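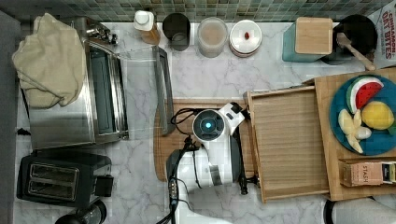 # Mestow kitchen station: the October handle fault

The Mestow station is a kitchen counter with one arm, a two-finger gripper and a camera at the wrist. It runs household tasks for the Gurcombe project, mostly moving plates, trays and toy food, and opening and closing things by their handles. In October the arm kept pulling on a handle after it should have stopped. No one was hurt and the station was back in use four days later.

The fault came on run 26, late in the afternoon. The task was a plain one: approach the handle, close the fingers, pull, let go. The arm reached the handle and closed on it at a slight angle. When the pull started, the fingers slipped and caught again lower down. The controller should have seen the extra load and stopped the arm. It went on pulling for 2 seconds, until the operator pressed the stop button.

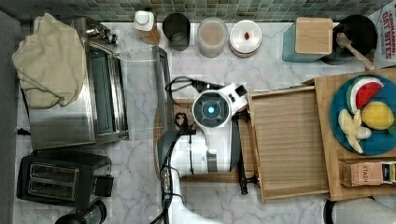

The force limit had been changed that morning. A restart had put the controller back on an older settings file, one written for the Dong gripper we used before this one. That file has a heavier tool weight and a higher force limit. The arm moved normally with it on light work, so the first 25 runs gave no sign of trouble. Lifting toy food from a plate does not come close to either limit.

The start screen does show the name of the settings file, in small type at the bottom. It was not on the checklist at the time.
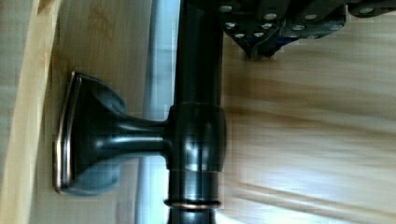 Handles are the hardest part of this station. The fingers have to come in close to a fixed piece of metal, and a small error in position turns into a large force once the arm starts to pull. The wrist camera is too near by then to be much use for judging the angle. Matville, who service the arm, checked the joints and the finger mounts and found no damage. One finger pad was replaced.

We then ran the same pull 20 times with the correct file and a spring scale on the handle. The arm stopped at the limit each time. With the old file loaded and the speed turned down, it went past the limit again, so we are satisfied that the file was the cause.
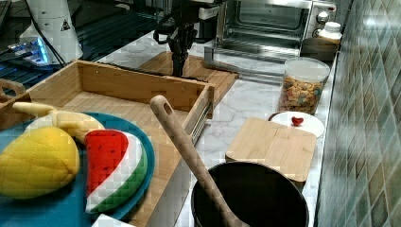

Changes made since then:

- The old settings file has been removed from the controller. A copy is kept on the Mestow server.
- The controller will not start a task unless the file name matches the gripper fitted.
- Handle tasks run at reduced speed until the first pull of the day has been checked.
- The stop button has been moved to the operator's side of the counter, within reach of the chair.

Tray and plate tasks are back at normal speed. The finger pads are due for another check at the next Matville visit.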